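Chapter 4: Small Things, Soft Things and Where They Live

July 1, 2020
By the author of The Grumine Book of Everyday Order
5 min read | 38 shares | 4 comments

I used to think that tidying started with a big cupboard. I had one delivered when I moved to Astodstead, a great tall thing with doors that squeaked, and I was so pleased with it that I put everything I owned behind those doors in one afternoon. By May I couldn't find my scissors, my spare keys or the little felt mouse that used to sit on my desk (I still miss that mouse!). The cupboard was full of things, and I had no idea which ones.

So in this chapter we're going to go small. The last three chapters dealt with furniture, shelves and the awkward space under the stairs, and if you did the exercises you'll have a fairly good plan of your own room by now. Keep it handy. We'll be adding to it, mostly with a pencil, and mostly in the corners.

What I mean by a small thing is anything you can pick up with one hand and put down without thinking. Pens, buttons, egg cups, toy animals, the charger for a phone you gave away. It's the "without thinking" part that causes the trouble. A chair gets put where a chair goes. A toy rabbit gets put wherever your hand happens to be when the doorbell rings, and there it stays for weeks.

4.1 Giving a thing a landing place

The idea I lean on most in this book is the landing place, and I first tried it out properly while I was working on the Pirzada reading room, where the children's corner had nearly 100 soft toys and one very tired basket. Everything went in the basket. Everything came out of the basket too, all at once, usually upside down, and then the whole floor was rabbits and bears until closing time.

We left the basket alone and put out a few plates and shallow bowls on the low tables. Plain ones, nothing that would break a heart if it broke. Each had room for a single toy, and the children took to it faster than I did! A toy on a plate looks as though it has been put somewhere. A toy on a bare table looks as though it has been forgotten, and other things soon come and join it.

You don't need to buy anything for this. Look at the back of the kitchen cupboard first. A saucer will do for keys, a pudding bowl will do for string. I like a round plate with a bit of a raised rim for soft toys, in a pale colour, so that the toy shows up and the plate doesn't shout. Pale green is my favourite, especially on a white table, where it looks fresh without being fussy. A small white soft toy with pink ears looks very well on one.
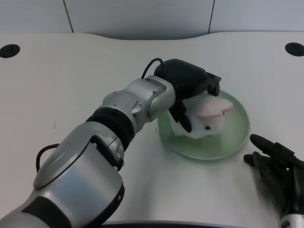 4.2 Choosing the right size of plate

Go by the toy, with a little room to spare all the way round. If the ears hang over, I don't mind, but the body should sit on the flat part. Try it before you settle on a spot, and try it with the plate where it will really live, as a dish that seems tiny in the cupboard can take over a bedside table.

For the Pova worksheet at the end of this section, pick 5 small things from one room and find each a landing place. Write down what you used and leave them for a week. Then have another look at your plan and rub out anything that has wandered off.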